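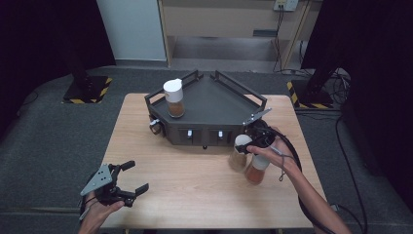
Plosolow is an open-source software package that turns recordings of people handling objects into motion plans for two-armed robots. It lines up the streams from a head camera and a pair of hand-held grippers, cuts them into short actions, and checks whether a given robot could repeat each action without hitting the table, the goods or itself. A typical recording is domestic in the extreme: a person with a gripper in each hand, a dark gray tray unit on a wooden table, one spice jar already standing on top and others in front of it. The software has no notion of cooking. To Plosolow a jar is an upright shape with a preferred side to hold it by, and a tray is a flat place with opinions about its edges.

History

Plosolow was started by Viorica Dumitrescu and Wael Bouazza at Stakance, a small maker of planning software, as a replacement for a folder of scripts known inside the company as "the folder." The first public version appeared on January 16, 2019, with a manual that covered installation in great detail and use in one paragraph. Sowmya Kamath joined soon afterward and wrote the missing part of the manual, which is still the most quoted portion of the project.

Version 2 separated the planner from the viewer. Until then the two had shared a single process, so that closing the viewer window also ended the plan, sometimes along with the afternoon. The change broke every existing plug-in. The release notes describe it as "mostly compatible," a phrase that has since entered the vocabulary of Plosolow users with a meaning of its own.

Design

The package runs as five stages, each of which reads a file and writes another: sync, track, segment, retarget and check. Users may stop after any stage, and many do so without having meant to.

The sync stage matches the clocks of the cameras. It accepts an offset of up to 200 milliseconds between streams and refuses anything larger, with an error message that simply reads "no."

The track stage estimates where each gripper is over time. It leans on fixed features of the workspace, and favors corners, wood grain and other things that stay put. A plain white tabletop gives it little to work with. Black cable is a known nuisance, being thin, dark and inclined to trail through the view behind the hand that is supposed to be tracked.
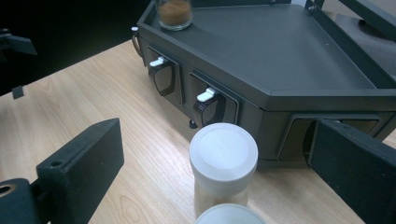

Segmentation is the stage over which the most ink has been spilled. Plosolow looks for moments when a gripper's fingers change how far apart they are, and proposes a cut on either side. This works well for people who reach, grasp, lift and let go in that order. It works less well for people who hover. Early versions labeled every pause as a separate action, and a single hesitant user could produce a long and rather moving list of things almost picked up. The present version merges pauses into whatever follows them.

Retargeting maps the motion of a human hand onto an arm with different joints and, as a rule, less patience. The solver keeps the path of the fingertips and lets the elbow go where it likes, within limits set in a file called manners.cfg. Leaving this file empty is permitted.

Collision checking

The checker is a separate library, Parnia, written by Saulius Pētersons. It fits simple solids around everything it has been told about and treats the rest as air. Flat surfaces with a raised rim or rails are its standard headache: a box drawn around the whole unit makes the top unreachable, and a box drawn around the body alone lets the planner drag a jar straight through the rail. Parnia solves this with a "lip" type, a thin strip added by hand along each raised edge. An automatic lip finder has been listed as coming soon in every release so far.

Small parts such as tabs and knobs on a front panel are ignored by default. The setting that includes them is named fussy, and roughly doubles the length of the log while leaving most plans unchanged.

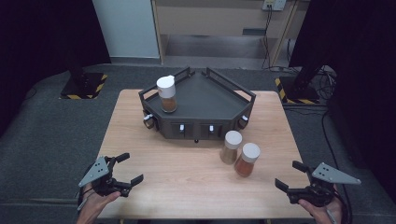
Use

Plosolow is used mainly in teaching labs and by small integrators who have more recordings than staff. Poduval, a course platform run by Kavitha Annamalai, builds its second assignment on it. Students are given one recording of a tabletop task and asked to produce a plan that a simulated robot can finish. Marks are given for the plan and, separately, for the explanation of why the first attempt put the container inside the table.

Reception

Reviewers have praised the plain file formats and the readable code. Complaints center on the viewer, whose camera controls run opposite to those of most other programs. Dumitrescu has defended the arrangement as natural. As of the latest release the project's tracker holds 323 open issues, the oldest of which asks for an undo button and has been marked "under discussion" since it was filed.

See also

Motion planning
Learning from demonstration
Parnia (library)
Time synchronization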